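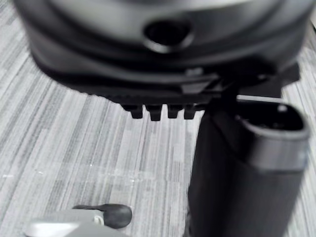 Why do so many TV dramas get canceled after their second or third season?

Money, mostly. Cast and crew pay goes up with each renewal, so a show with flat ratings costs more every year for the same audience. I'll come back to this when we get to contracts in week 5.

Our case for today is Drelato, the harbor-town mystery I keep going on about (sorry, I love it!). Season one had 12 episodes and a tiny budget, and Jamila Saha wrote nearly all of them herself – you can hear it in the dialogue. By season two there was a writers' room, and I think the middle stretch sags a bit.

Then the network passed, and the streamer Wutero picked it up. Fans sent in 4,000 letters, which made a nice story, but Trygve Backlund, the producer, had been talking to Wutero since September.

For next time, watch the pilot and the last episode back to back. Write me a page on what changed in the opening 60 seconds – music, pace, who speaks first. Bring it on paper, please.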